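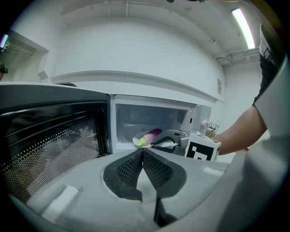 Home | Forums | Old Testament | New Testament | Search | Log in

Did Jonah want to be thrown overboard?

Posted 23/09/2024 by pewnumber7

Print this page | E-mail this thread

We're doing Jonah in my Pekena study group and I got stuck on chapter 1, verse 12. Jonah tells the sailors to pick him up and throw him into the sea. I always took that as brave, sort of a sacrifice for the crew. But reading it again (three times, with coffee!) I wondered if he'd just rather die than go to Nineveh. What do you all think?

marigold_lane wrote:
I'm with your second reading. Look at chapter 4, he asks to die there too, and over a plant! The man is consistent. He could have said "turn the boat around" and he never does.

oldhymnal wrote:
I think that's too hard on him. He says plainly that the storm is his fault, and he wants the sailors to live. Those men weren't even Israelites. My Moser study guide spends 7 pages on this one verse and comes down on the side of repentance.

marigold_lane wrote:
Repentance of what, though? He doesn't pray until he's inside the fish. The sailors pray before he does.

pewnumber7 wrote:
Ooh, I missed that. The captain even has to wake him up and tell him to pray.

tentpeg71 wrote:
Can't it be both? I've been worn out and ashamed and still cared what happened to the people next to me. Our church in Dralska read the whole book out loud back in March, all four chapters in one go, and verse 12 just sounded tired to me. Reading it aloud changes it a lot.

oldhymnal wrote:
Fair point about the prayer. I still don't see a death wish in verse 12 itself. You're carrying chapter 4 backward into it.

marigold_lane wrote:
Well sure, it's the same book and the same guy :) I'd read any story that way.

pewnumber7 wrote:
Thanks everybody, I'm taking both sides to group tonight. Does anyone know if the Grikska commentary covers the sailors' vows in verse 16? I don't want to buy it for one paragraph.

tentpeg71 wrote:
It does, but it's short. I can type it out for you after supper.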